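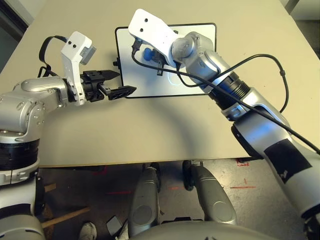
Home Datasets Flindura Files README Changelog Comments

Flindura Board and Small Parts, Data Card

Summary

Flindura is a set of short episodes in which small parts are handled on a white rectangular board. The board has a thin black border and lies flat on a beige tabletop. Parts are set down on it, pressed, moved or picked up. The set is meant for work on fine placement and on contact with a flat, pale surface.

The release holds 700 episodes in 23 groups. A group is a run of episodes that share one board position and one list of parts. Groups are not equal in size. Keep a group whole when splitting the data, or the same board position will end up on both sides of the split.

Work surface

The tabletop stays the same color across all groups. The board is moved between groups but never within one. Its position is stored per group as the offset of the board center from the table center, in millimeters, with a rotation in degrees. The rotation is measured from the long side of the board.

The border is part of the board and counts as board area. A part that rests on the border is labeled "edge", even if most of it is on the white. A part that touches both the border and the table is labeled "off".

The board was wiped before each group. Smudges that appeared later in a group were left alone and are not labeled.

Parts

Parts are listed in parts.csv by size, color and general shape. Names in the list are plain working names and say nothing about what a part was made for. Small rounded items are all filed under "cap_or_knob", as people labeling them could not agree on a finer split. Color is one word, chosen under the room lights. Blue parts are the most common.

Activities

place: the part starts on the table and ends on the board.
press: the part is already on the board and is pushed down without being moved.
slide: the part stays in contact with the board and changes position.
lift: the part starts on the board and ends clear of it.
clear: every part is taken off the board, in any order.

Press episodes are the hardest to tell from the first moments of slide. The label depends on the whole episode. If the part's resting point changed by more than 6 millimeters, the episode is a slide. Smaller shifts are ignored.

Files

episodes/ one folder per episode, numbered without gaps
groups.csv board offset, rotation, list of parts
parts.csv size, color, shape
labels.csv activity, start state, end state
splits/ Velturov split and Hennessy split

The Velturov split holds out whole board positions. The Hennessy split holds out parts, so the test side contains items that never appear in training. Results on the two should be reported separately. Averaging them hides the drop on unseen parts.

Labeling

Start and end states were labeled by two people working apart. Where they disagreed, a third pass was done on the final still of the episode. A sample of 200 episodes was labeled again in February with the Trilo rules, which changed the meaning of "edge". All labels in the current release follow the Trilo rules. Older copies of labels.csv should be deleted.

Known problems

Glare. The board is pale and picks up soft patches of light and color. A faint tint on the surface is not a part and should not be labeled as one.

Hidden contact. At the moment of a press the part is often partly covered from above. End state is taken after it is uncovered.

Small parts near the border. Dark parts are easily lost against the black line. The cap_or_knob entries in dark colors have the most missing outlines.

Table height was not recorded. Do not use this set for absolute height.

Not included

Sound, part weight, and any measure of how hard a part was pressed.

Comments (3)

Reader comment: The offset in groups.csv is from the table center but my copy of the notes says table corner. Which one is current?

Reply: Center. The corner version was dropped before this release.

Reader comment: Rotation sign is flipped in the last few groups of the Velturov split. Easy to fix locally, but please add it to known problems.

Post a comment Report an issue Back to top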